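Gornard RV Owners Club
Minutes of the February meeting

The meeting was called to order at 7 p.m. in the clubhouse. The minutes of the previous meeting were approved with one correction: the storage yard gate code changes every quarter, and the earlier minutes said every month.

Storage yard
The owner of the Dratwood lot has offered a renewal on the same terms for the coming season. Members asked whether the two spaces next to the fence could be made longer, as trailers over a certain length stick out into the lane. The lot owner is willing to move the fence line if the club pays for the posts. It was agreed to get a price before the next meeting. Members who have not sent in a current registration and proof of insurance will not be given a space until they do.

Tires
A member reported a blowout on the highway last fall on a trailer with very little wear on the tread. The tires were original to the trailer. There was a long discussion about age and mileage. Several members replace theirs on age alone, and others go by inspection. The club will not set a rule, but the spring checklist will now ask for the date code on each tire, including the spare. The torque wrench can be borrowed from the club locker. Please sign it out.

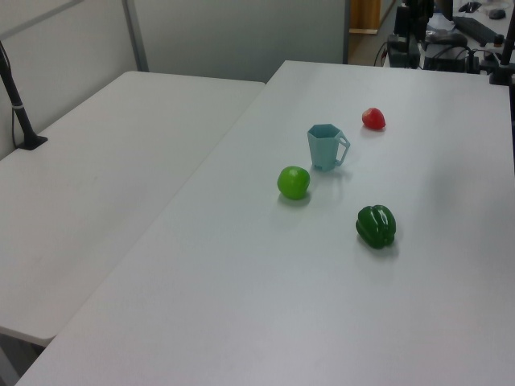

Green bell pepper and other items on the white table.

Spring trip
The group site at Prindico has been held for three nights. It has 10 spaces with water and electric and a dump station near the exit. Generators must be off by 10 p.m. Two members asked about 50-amp service. The campground says that only the spaces on the upper loop have it, and these will go to the rigs with two air conditioners. The road in has a low bridge, so drivers of taller motorhomes should use the east entrance. A route sheet will go out by email.

Saturday supper was left as a potluck. A motion to order in from Güneş instead was made and withdrawn after it was pointed out that the restaurant does not deliver that far.

Propane and batteries
The group order for propane refills went well last year and will be repeated. Members wanting to join should bring their cylinders to the yard with a name tag attached. Any cylinder past its recertification date will be turned away by the supplier.

One member has changed from lead-acid to lithium house batteries and answered questions on the converter, which also had to be replaced. The full job came to some 3,000 dollars with the owner doing the wiring.

Dues
Dues stay at 20 dollars per household. Payment is due before the spring trip.

Other business
The sewer hose left in the yard in the fall has not been claimed and will be thrown out. The club still needs a second set of leveling blocks to lend.

The meeting closed at 8:40 p.m.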